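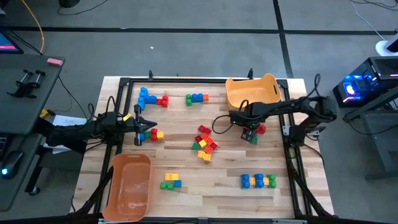 The toy library that won't charge fines

Flodico is up a flight of stairs over a shoe repair shop and you smell the glue before you find the door. Inside it's shelves, floor to ceiling, boxes with numbers on the ends. The woman who runs it was on the phone when I got in and waved me to a chair made for a four year old. I sat in it.

She started lending toys out of her garage in Arkmont, 19 boxes, mostly her own kids' cast-offs. There are 3,000 now. "I never had a plan. People kept leaving bags on the step. I'd go out for the milk and there'd be a farm set."

She asked me not to use her name because her day job doesn't love the hours. Fine by me.

Membership is £4 a month, take what you can carry, bring it back when you're done. No fines. I asked how that works and she pulled a face.

"Everyone asks me that. We had fines for the first year. You know who paid them? The people who'd have brought it back anyway. The rest just stopped coming, and they kept the toy as well. So I'd lost the family and the train set."

And do things go missing now?

"Course they do. Bits more than boxes. Marbles. The little man out of the tractor. I've a drawer of wheels you wouldn't believe."

The drawer is real, I had a look. Wheels, dice, a doll's shoe, a great many jigsaw pieces in envelopes with question marks on them.

Phone again. A mum wanting to know if the balance bike was in. It wasn't.

What goes out most? She didn't have to think. Ride-ons in summer, puzzles once the clocks change, building bricks all year round and never enough of them.

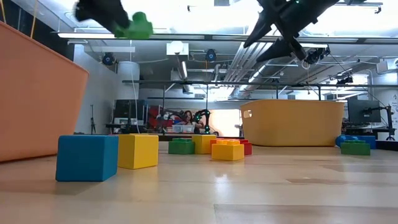
"Parents come in wanting something educational, that's the word they use. Then the child walks straight past it to the till with the drawer that pings. Let them have the till. They learn to add up on the till." She laughed. "I say that, mine are both hopeless with money."

Cleaning is the real job, she says. Each box gets checked when it comes in — wiped, dried, battery covers looked at, lid back on. Soft toys she gave up on. "I can't be washing rabbits at midnight. I tried it."

The rent went up in June. She'd had an offer from Drividero, the delivery firm, to run the whole thing from their depot with a van doing the rounds and she turned it down after a fortnight of not sleeping. Why?

"It was good money. But then it's a parcel, isn't it. Half of them come up here for a sit down. There's one dad, baby strapped to him, he's been borrowing the same xylophone since Easter. He brings it back and takes it out again. He wants the chat."

So instead there's a night at the Ebrahimi bakery downstairs from the dentist, 51 tickets, soup and bread and a raffle. All gone by the time I asked for one. She reckons it covers the rent to autumn. After that?

"After that I'll worry about it."

Would she do it again from the begining? Long pause. She was putting a lid on something, and it wouldn't go.

"Smaller shelves," she said. "I can't reach the top ones. I have to wait for somebody tall."

I got a box down for her on my way out. Wooden animals, missing the goat.

11 July 2026

Shared 51 times
4 comments

pramlane: We've been members since the garage! The marble run got us through chicken pox

tilly_b: wish there was one near us, ours shut and the nearest is two buses

oldgoat: I think we have the goat. Will check under the sofa

pramlane: @oldgoat please do, my daughter asks every time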